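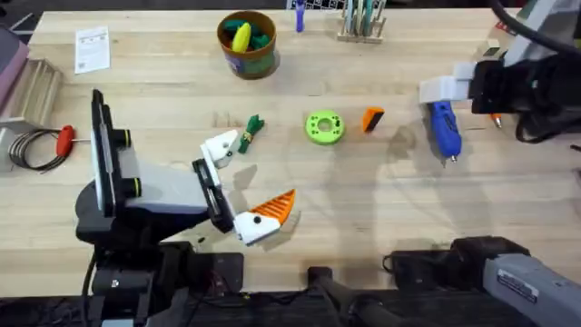

Chapter 4
Joining Parts with Hot Glue

Most small projects in this book are held together in one of three ways: with screws, with a snap fit, or with glue. Chapter 3 covered screws. This chapter covers hot glue, the quickest of the three and the easiest to do badly.

A glue gun melts a solid stick and pushes it out through a metal nozzle. The glue begins to set as soon as it leaves the tip, so most of the work is done before you squeeze the trigger. Parts must be clean, dry, and laid out in the order you will use them.

You will start with flat pieces on a wooden bench top, then move on to rings, wedges, and other shapes that give the glue less surface to hold. Section 4.3 follows Snædís Toft as she repairs a cracked Hasmont desk lamp.

Before you begin, you should be able to:
Name the parts of a glue gun
Sand a plastic surface by hand
Read a simple assembly drawing

Key terms: bead, bond, open time, nozzle, substrate

4.1 Setting Up the Bench

Clear a space wide enough to set the gun down between joints without moving any parts.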